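The first thing Daryna Kovalchuk told me, before I had even found somewhere to put my bag, was that she does not believe in clean houses. "I believe in houses that get cleaned," she said, and then went off to look for a second cup and was gone for quite a while. She has been writing the household pages of the Menmont newsletter for 9 years now, mostly about floors and what ends up on them, and about 340 families get it through the door. I had wanted to talk to her since December, when she wrote a long piece on dustpans that my mother cut out and kept.

We sat near the doorway between the tiled passage and the big bright room where the toys live, and most of our talk kept coming back to that doorway, because she sees it as the place where the whole job is decided. "Everything travels," she said. "You give a child a wrapper in one room and you find it in the next one, and the little bits go wherever there's a draft. So I start far away and I bring it all to the door. My grandmother did it that way in Gbeho and I never found a reason to change." 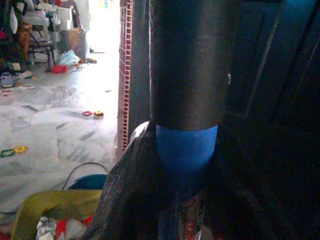
She is particular about bags. A black one, she told me, and a bigger one than you think you need, opened out wide before you pick up a single thing. "People stand there holding the dirt in one hand and fighting with the bag in the other, and then of course it all goes back on the floor and they are cross with the children!" She laughed at this for some time — I think she had a particular person in mind, though she wouldn't tell me who. The bin can be any bin at all. Hers came from Naltton market and she paid so little for it that she felt guilty and went back to buy a jug.

I asked her about tools, expecting a short answer, and got the better part of the afternoon. She likes a long handle on the dustpan as well as on the broom, and she has no patience with the short kind that puts you on your knees. "You kneel down, fine, you're young. Then you have to get up again, and that's the part they leave off the label." 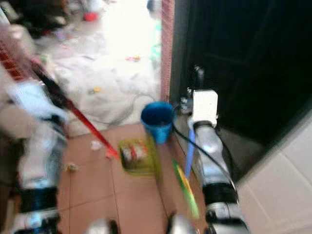
A bucket, she went on, should come to wherever you happen to be working, and it should be light enough that a six-year-old can carry it when it has nothing in it. She gives the children that job first, before any sweeping, and she lets them be proud of it. Her years at Lorkus, the nursery where she worked before she took up writing, taught her that a child who has carried the bucket will usually stay to see what it's for.

Then there are the toys, and on the toys she is much softer than I expected. She doesn't like to see them swept up with the crumbs. They get picked up by hand, and they go in one box, and she doesn't care in the least what order they go in. She tried sorting once, with 3 boxes and little drawings on the lids, and it lasted until supper. "One box," she said. "A big one, with no system. You can have a system when they've moved out."
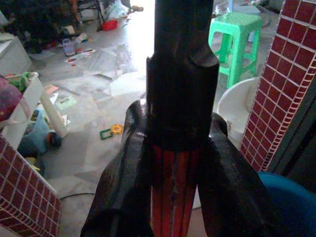

The toy room seen past the tiled pillars, with the storage box on the left and the green stool at the right.

Plastic stools came up too, as they do with anyone who has spent time around small children. Daryna is fond of them. They can be lifted with one hand when you want to get at the floor, and a grown-up can sit on one for a little while, with care, to take off a shoe or settle an argument. She'll go around a heavy cupboard for years, she admitted, and feel only a bit bad about it, but a stool gives you no excuse.

I wondered whether she ever minded doing the same patch of floor over and over. She thought about it and drank some of her tea, which must have been cold by then. "I mind it when I'm hurrying," she said. "When I'm not hurrying I quite like it. You look at the heap and there's the whole day in it — what they ate, what they tore up, what they were told not to tear up." Her one firm rule is that the heap goes into the pan in small strokes, toward you, and that you stop talking while you do it. She has broken this rule, by her own count, every day of her life.

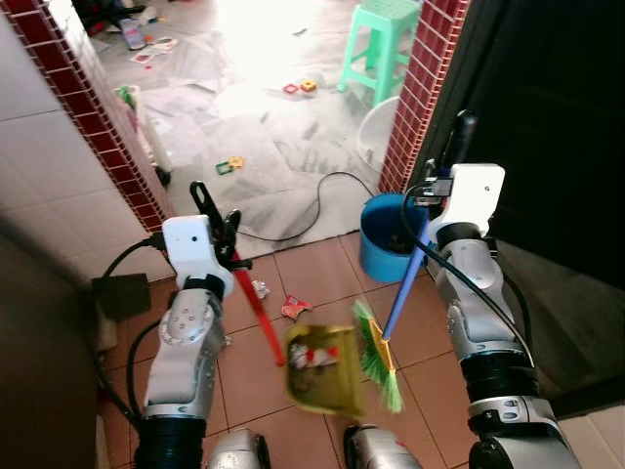 Small strokes are all very well for tiles, Oksana called through from the kitchen, but on a grouted floor the fine dust sits down in the lines and you need to go over it a second time from the other side. Daryna waved a hand at this and then, after a moment, agreed with it. They have clearly had the conversation before. The second pass is in her next column, she told me, along with a few words on drying out a broom properly, and she was still explaining how to hang one up, bristles down, when I finally found my coat and she went to see whether there was any cake left for me to take home.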